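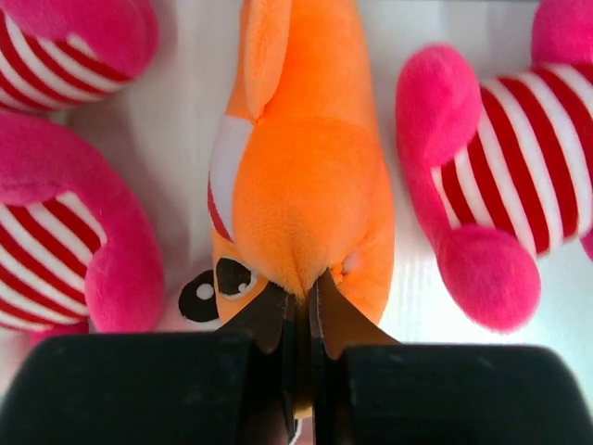 Robotics Club > Zevum Arm Guide > 4. Gripping Soft Objects

4.3 Setting the grip limit

1. Place the plush toys on the white surface with a gap between them.
2. Set finger travel speed to 19 and the grip limit to 200.
3. Jog the wrist down over a narrow part of the toy — a snout or limb is suitable.
4. Close the fingers until the fabric creases, then hold.
5. Lift slowly. If the toy slips, raise the limit in small steps.

CAUTION: Do not exceed 265. Keep hands clear while the fingers are closing.

NOTE: Record the final value in the team logbook.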